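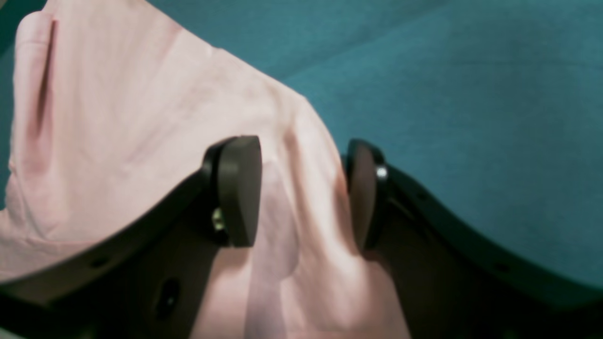
Pink shirt, wrist camera. Open lab day of the student robotics course, Hellcombe.

I visited the open lab day at the technical school in Hellcombe on June 28, 2023, together with a colleague from our own school. We have run a small robotics club since February, and until now our students only build driving robots. We wanted to see how another school works with arms, and if it is something we can dare to begin.

The train from Pretusden takes a little more than an hour, and after it there is a bus. If you go there, please note that the bus stop is called Mösli and has no sign for the school. We walked first in the wrong direction, past a garden center, and came late to the welcome speech. I cannot report about it, but we received the printed program, and the coffee was still there.

The day had three parts: the workshop on the ground floor, the student projects on the second floor, and a talk in the afternoon. The workshop was mostly milling and 3D printing. It is well equipped, and I envy them the dust extraction. For our purposes the second floor was more interesting, so I write mainly about this.

The students there are in their last year. They work in small groups for one semester on a task they choose from a list. One group had a line of conveyor belts for sorting bottle caps, another had a drone which was not allowed to fly that day because of the number of visitors. The group where we stayed longest had the project with the name Clalusell. The task is folding clothes with two robot arms.

I must admit that I thought at first it was a modest task. A shirt is something that my daughter folds, when I ask her enough times. The students explained it to us patiently. A box has the same form every time you pick it up. A shirt has a new form every time, and when you pull in one place, it moves in another place also. You cannot write down the positions once and then repeat them. For this reason they do not program the movement line by line. A student moves the arms by hand control, the computer records the camera pictures and the positions of the joints, and later a model is trained with these recordings. One complete fold with its recording they call an episode.

They had 1456 episodes at the time of our visit. I asked how many of these were good, and the answer was very open: they had thrown away 105 in which the cloth slipped out of the fingers or the operator got confused between left and right. The others are not all beautiful, but they are kept, and their teacher wants it this way. The model should also see a fold that begins badly and is then corrected.

On the table there was a light pink T-shirt on a blue-green cloth. The cloth has its own history. In the beginning they worked directly on the table top, and the fingers slid over it and could not get under the fabric. With the cloth there is something soft that gives way a little when the fingers press down. They tried a gray one first, but the gray was too similar to half of their shirts. The teal is from a fabric store, it was a remnant, and it must be pulled straight again many times a day.
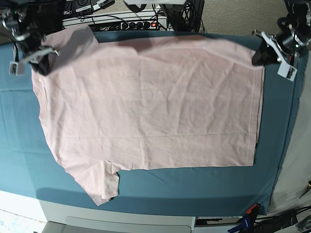 The most difficult moment, they told us, is the first grip. The arm has to take the fabric near a corner or a sleeve, and it must take enough of it. With too little, the shirt falls down again when the arm goes up. With too much, you get a thick roll between the fingers and the fold becomes crooked. One student showed us how she lowers the arm a few millimeters deeper than it looks necessary, closes, and waits a short moment before lifting. She said she does not look at the gripper at all while she does this. She looks only at the wrist picture on the screen, and this is a habit the whole group had to learn.

Visitors were allowed to try. My colleague tried it and pulled the shirt half off the table. I did it better, but I needed several minutes for a fold that the students do in much less time. After a while my shoulders were hard from concentration. The students change the operator after every 2 rows in their list for exactly this reason, and I would copy this rule for any age group.

What I liked very much was the notebook. Each session has a page on paper, with the shirt, the light, who was operating, and a line for problems. "Cable caught under arm" was there three times on one page – I was glad to see that this happens also to other people. Some of the handwriting was terrible, but the teacher reads it every week and it counts for the grade.

I asked of course for the cost. The arms belong to the school and were bought before this course existed, so they could not give me a useful number. For cameras, cables, clamps, cloth and shirts the group got 400 for the semester, and the largest part of it went for cameras. The shirts are second-hand.

The talk in the afternoon was about safety rules for school laboratories. It was too long for the warm room, but the handout is good and I have scanned it for our club. Two points we must change immediately: our emergency stop is on the wrong side of the table, and we have no written rule about long hair and loose sleeves.

The next open day in Hellcombe will be announced in February. Bring your own lunch, the cafeteria closes early.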